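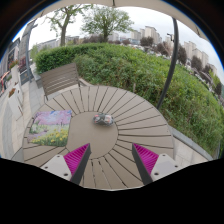
Does leaving a field edge unmown really do anything for skylarks? We rent out 41 acres next to the house in Sundenley, and the guy who farms it wants to cut the last rough strip along the ditch in November and seed it with the rest. I like my skylarks and I'd love to keep them! I've been going over the lease out at the big round table in the yard, the one with the slats fanning out from the middle, and there's not a word in it about birds or margins or anything. Can I ask him to leave the strip, and how wide does it need to be? He's a nice man and I don't want to cost him a pile of money.
Harpreet Hiebert
05/07/2020

Skylarks don't nest in ditch banks much - they like to be out in the open, away from trees and hedges, where they can see what's coming. So the strip is good for bugs and seeds, and they'll feed near it, but the nests are probably out in the crop. Ask him if he'd leave a few bare patches in the middle when he drills. Ours are small, you'd hardly miss the grain. I'd still keep the strip too, 10 feet if you can get it, and only cut part of it each year so there's always some old growth standing over winter. As for the lease, I'd write him a short letter and offer a bit off the rent. We knocked 100 off ours and he said yes the same afternoon.
Thérèse Desjardins

what crop is it? if it's winter wheat it gets too tall and thick for a second brood anyway. spring barley is way better, we switched and I hear them all summer now
Skarano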